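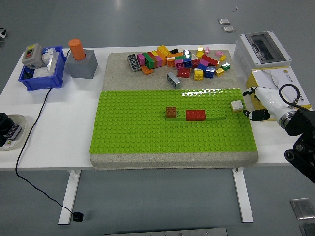

**Blair Dalgleish**
Cell technician, Josard
Feb 25, 2023

I've been meaning to write down our bench rules for a while. We have a one-page version taped up in the lab, but it only has the rules and none of the arguing behind them. Kaede Okabe asked me for the long version when she started on the arm, so this is mostly for her.

Brick building is the task we use the most. The arm picks a brick from the loose pile and puts it on a long green plate, which is pressed down on the green baseplate. It sounds like a toy job. It's also the one that shows a sloppy setup fastest, because a brick that is a hair off won't seat on the studs.

## Before the run

Check the fingertips. Wipe them with a dry cloth, and look for a worn edge on the black pads. We swap both together, never one. I used to swap one at a time and the grip drifted to one side for most of August before Lachlan Mowat spotted it.

Look at the cable at the wrist. It needs enough slack for the full turn and no more. Run the wrist to both limits at slow speed with nothing in the gripper.

The pile stays on the bare part of the board. Bricks don't start on the baseplate unless the run sheet says so. Don't sort the pile by color, either. It's meant to be messy, and people tidy it without thinking.

Anything else on the table goes at the sides or behind the board, outside the swept area. We keep parts for other tasks up there, like the bin with the switch box. I'd like them on a shelf, but we don't have the shelf yet.

## During the run

- One person has the stop button and does nothing else. No phone, no notes.
- No hands over the board while the arm has power. If a brick rolls somewhere bad, stop first and then move it.
- A dropped brick is logged as a drop, even if the next pick is fine.
- If you change the speed, that's a new run with a new number.

The third one gets the most pushback. Shona Urquhart went back through our last set of 376 runs and found 22 where a drop was only written in the comments. The numbers we had sent to Wavton were wrong, and I had to write and tell them. Since then, drops have their own column.

## After the run

Park the arm, cut the power, then clear the plate. Check that the plate itself hasn't lifted at one end, and press it down if it has. Bricks with chewed studs go in the reject jar. Don't put them back in the pile because "it's only one."

Write the log before you leave the bench. I've tried doing it after lunch and I get it wrong.

Power cords are the rule I'm worst at. They should run along the floor away from where people walk, and unused plugs should be picked up. Gillespie Paterson has reminded me more than once and he's right.

The next thing to settle is when to retire a baseplate. Lachlan wants a fixed number of runs, and I'd go by a pull test on the corner studs. We're trying both on the Lulbridge bench and I'll post what we pick.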